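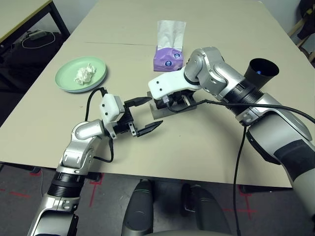
Why show a robot a task by remote control when you could move its arms by hand?
Remote control keeps the operator's hands and body out of the camera view, so the pictures the robot learns from match the pictures it will get later when it works alone. Hand guiding is quicker to set up and gives a better feel for contact.

Speaker notes, Daline technical day
Talk: Recording two-arm table tasks
Speaker: Octavian Crăciun
Slides and recording rules: Sebastian Sandu

Slide 1. Title
Give name and group. Say that questions are fine during the talk, except on slide 6, where the order matters.
The talk covers recording only. Training gets one slide near the end. Anyone who came for network design should read the Carnier report.

Slide 2. Two ways to show a task
Define terms first. Hand guiding: the motors are set to carry the weight of the arm and nothing else, and a person pushes the arm through the motion. Remote control: a person moves an input device and the arm follows.
In both cases we store joint angles, gripper opening and camera pictures on a common clock.
Hand guiding on one arm is easy. On two arms it takes both of the operator's hands, and the grippers then need a foot switch or a second person. We tried the foot switch. Operators pressed it early when they were concentrating on the other arm.
Pause here. Somebody will ask about force feedback. Answer: our input device has none. Slide 7 comes back to it.

Slide 3. The input device
The Susteck leader arms are small copies of the robot arms with the same joint order. The operator holds one in each hand. A trigger on each handle sets the gripper opening.
Joint-to-joint mapping was chosen over mapping the hand position. With joint mapping the elbow goes where the operator puts it. With position mapping the solver picks the elbow, and it sometimes picks a posture that blocks the other arm.
Cost of the choice: the operator has to learn the arm. Plan two practice sessions before keeping any data.
Do not show the wiring diagram unless asked. It is in the backup slides.

Slide 4. The table and the objects
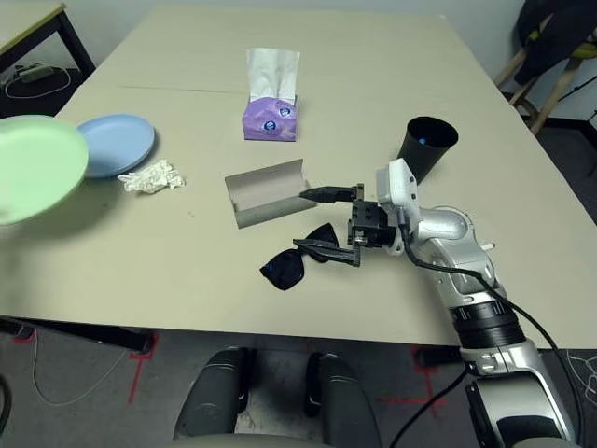
Object choice decides what the operator has to learn. A task with one rigid block teaches one grasp, and the operator stops thinking after a few runs. We want shapes that ask for different approaches, and we want them close enough together that the arm has to pass one object to reach another. Sunglasses are a good test for this: with the temples folded and splayed partly upward, a finger coming in low can catch a temple before it reaches the part you meant to grip. An upright cup is the opposite case, simple to grip and easy to knock over with a forearm on the way to something else. Tell the audience that most discarded runs in the first batch were forearm contacts. The grasp itself was usually fine.
Layout rule: change the layout between runs, but keep every object inside the reach of at least one arm. Objects near the middle should be reachable by both.
Second layout rule: do not tidy the background halfway through a batch. If something has to move, close the batch and open a new one.

Slide 5. What one recording contains
Read the list from the slide, then add the following.
The head camera gives the overall view. The wrist views matter most in the last part of the approach, where the gripper itself hides the object from the head camera.
Joint data is stored at the rate of the arm controller. Pictures come slower. Each picture is matched to the nearest joint reading before it. Do not average the readings on either side, which leaks a later position into an earlier picture.
Store the commanded position and the measured position. They differ whenever the arm pushes against something, and that difference is the only contact signal we have.
Batch size for the May set: 1830 runs recorded, 117 discarded. Say the numbers slowly. People write them down.

Slide 6. Recording procedure
Go through in order.
Start both arms from the rest posture.
Operator matches the leader arms to the robot arms before the link is switched on. If they do not match, the robot jumps to the leader posture at the speed limit.
Second person reads the task line aloud and starts the recording.
Operator does the task at a steady pace. No waiting with the arm in the air. A model trained on pauses will copy the pauses, and it may never come out of one.
Operator returns both arms to rest. Recording stops when both are still.
Second person marks the run keep, repair or discard. The operator does not mark their own runs.
Explain "repair": the first grasp missed, the operator went back, and the task was completed. These are kept. A set made only of clean runs gives the model no example of what to do after a miss. Sandu's rule is that a repair must be natural. Do not miss on purpose.

Slide 7. Two arms at once

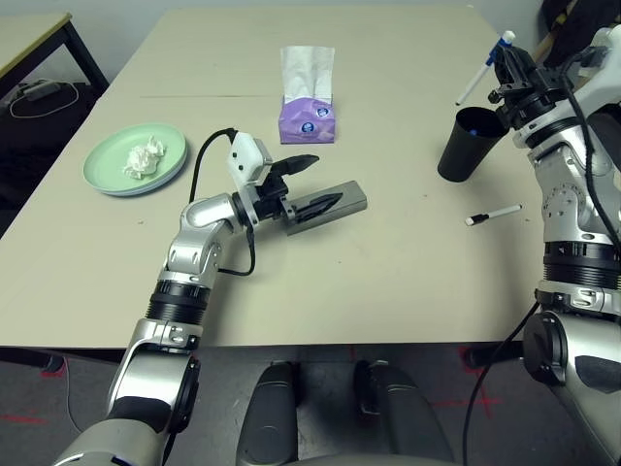
Slide 7: left gripper beside the gray box, right gripper holding a marker above the cup.

Main point: most of the trouble in two-arm recording is in the arm that is doing nothing. The operator looks at the working hand, and the other hand drifts. The robot follows the drift faithfully, and the model then learns it as part of the task.
Fix used at Chiriac: a hold button on each handle. While it is pressed, that arm keeps its last position. On release, the arm waits for the leader to come back within a small angle before it follows again.
Thin objects: a pen held at an angle sticks out well past the fingers. The operator has to steer the far end of the pen, and the far end is what meets the rim of a container. Coach operators to watch the tip and ignore the gripper.
Return to force feedback here. Without it, an operator cannot feel a pen touch a rim. They see it tilt in the fingers, late. Hand guiding wins on this kind of step. We have mixed the two in a small trial, remote control for the transport and hand guiding for the insertion, but the operator's hands show up in the pictures and those frames had to be masked. The gain did not pay for the masking work.

Slide 8. Operators
Differences between operators are larger than differences between tasks. One operator approaches from above, another from the side, and the model sees two answers to the same picture.
Two options. Write the approach into the task line, or keep one operator per batch. We do the first. It takes longer to brief people, but the set survives a change of staff.
Session length is limited to one hour. Past that, gripper timing gets sloppy before anything else does. Plot on the slide shows trigger delay against time in session. The vertical axis is in milliseconds. The top grid line is 600.

Slide 9. Training, short version
Same network for all tasks, task line as text input. It predicts a short run of future joint positions, carries out the first part, then looks again.
Do not quote a success rate from memory. Refer to the table in the handout. The rows with and without repair runs are the ones to compare.

Slide 10. Open points
Clock drift between the wrist cameras over a long session. Currently handled by restarting the recorder between batches.
Soft items such as tissues. The gripper closes fully on them and the opening value says nothing about whether anything is held. No fix yet.
Handover from one gripper to the other in the middle of the table. It works when both grippers come in level. The release timing is still set by the operator's eye.

Backup slides
B1 Wiring diagram
B2 File layout
B3 Masking trial, sample frames
B4 Task lines, full list

Notes last revised December 25, 2020. Slide 8 plot still needs its axis label.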